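LÉEME de la colección "Mochila y peluche"
Versión 3, agosto

Hola y gracias por bajarte esto. Soy Leandro Ibarra y llevo ya un tiempo juntando pequeñas colecciones sobre una cosa de lo más corriente: preparar una mochila. Meter cosas, sacarlas, volver a meterlas, pelearse con una hebilla que se ha enredado donde no debía. La carpeta se llama nollik_mochila y cuelga del proyecto Nollik, que empezó siendo una lista de objetos de casa y ha ido engordando bastante (ya iréis viendo los restos de la lista original por todas partes, perdón por los nombres de archivo en mayúsculas).

Qué hay dentro

La colección tiene 200 episodios repartidos en 5 carpetas. Cada carpeta corresponde a una manera de empezar: mochila tumbada con el peluche fuera, mochila tumbada con el peluche ya metido, mochila de pie, mochila abierta del todo y una última que llamamos "revuelto", donde vale cualquier cosa. La de revuelto es mi favorita y también la que más quebraderos de cabeza da al anotar.

Un episodio suele durar 30 segundos. Los hay más largos, sobre todo en la carpeta de la mochila de pie, porque se cae. Esos los hemos dejado tal cual, con la caída incluida, y llevan la etiqueta "vuelco" en el archivo de anotaciones.

Cada episodio trae el vídeo de la mesa, los vídeos de cerca y un archivo de texto con las etiquetas. Los de cerca van en la subcarpeta "detalle" y no siempre apuntan a la mochila, así que miradlos antes de usarlos para cualquier cosa de reconocimiento de objetos. Bouchra Lahlou los repasó todos y puso una columna llamada "util" (sin tilde, que el script se atragantaba) con un sí, un no o un regular. 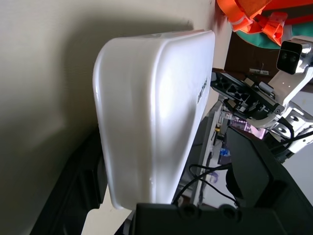
Vista de detalle: carcasa blanca y pared beis, con algo naranja y verde azulado en una esquina.

Los que no sirven llevan un "no" en la columna, y si filtráis por ella os ahorráis un buen rato. Los "regular" son más discutibles, claro. A Bouchra y a mí nos salían cosas distintas y al final mandó su criterio, que es bastante más constante que el mío.

La mochila

Es verde azulada, con paneles y tirantes naranjas. La elegí por el color, lo confieso: el naranja se distingue muy bien cuando toca marcar por dónde va un tirante y dónde empieza la tela del cuerpo. Antes habíamos probado con una negra y anotar aquello era un suplicio, todo era una mancha y las correas desaparecían en cuanto se doblaban sobre sí mismas.

Tumbada se porta bien. Lo complicado son los tirantes y las hebillas, que se desparraman por donde quieren y cada vez de una manera. Si vais a trabajar con material blando, ahí está lo interesante de la colección, mucho más que en la bolsa en sí. También lleva un tirador de cremallera con una cadenita de bolas. Al principio no lo anotábamos y luego Ching-wen Chang nos convenció de darle etiqueta propia (se llama "cadenita", sin más). Está anotado en 3 de las 5 carpetas; en las otras dos sigue pendiente y no prometo fecha.

El peluche

Gris claro y blanco, ovalado, con una punta que parece una cola. Hubo debate sobre qué animal era y no llegamos a nada, de modo que en las etiquetas aparece simplemente como "peluche". Si encontráis algún "foca" o algún "pez" suelto, son anotaciones viejas mías y agradezco que me aviséis.

Me gusta como objeto porque cede al apretarlo y la punta da una pista estupenda de la orientación. Anotamos hacia dónde mira la punta con cuatro valores: izquierda, derecha, arriba, abajo. Cuando queda tapada ponemos "oculta", aunque se pueda adivinar. Eso de no adivinar nos costó una revisión entera, ¡qué ganas tiene uno de rellenar casillas!

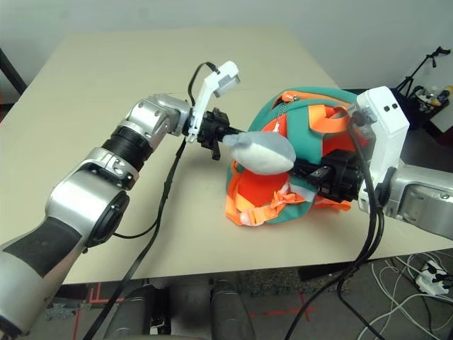

Para el contacto entre los dos objetos usamos tres palabras. "Apoyado" quiere decir que el peluche toca la mochila por fuera, "dentro" que ha pasado la boca por completo, y "a medias" todo lo que queda entre lo uno y lo otro. Os vais a encontrar muchos "apoyado" al principio de la primera carpeta y muy pocos "a medias" en general, de modo que las clases están descompensadas. Taras Mykhailiuk preparó una partición más equilibrada que está en el archivo particion_taras.txt. Yo la usaría por defecto.

La mesa

Tablero beis, pared clara detrás y nada de mantel. Con mantel se arrugaba todo y acabábamos anotando arrugas. No hemos recortado los vídeos: en muchos se ve el suelo gris con su cinta roja, la regleta, los cables, lo que hubiera por allí. Si os molesta el fondo, recortad vosotros al gusto.

Cosas que sé que están mal

La etiqueta "hebilla" mezcla las abiertas y las cerradas. Hay roughly, perdón, más o menos 30 episodios donde el tirante izquierdo y el derecho están intercambiados, casi todos en "revuelto". Jirayu Sriwong los está corrigiendo a mano y mandará los cambios en la próxima versión.

Si usáis la colección, citad Nollik y ya está. Y si tenéis una mochila de un color raro, escribidme, que quiero ampliar la serie.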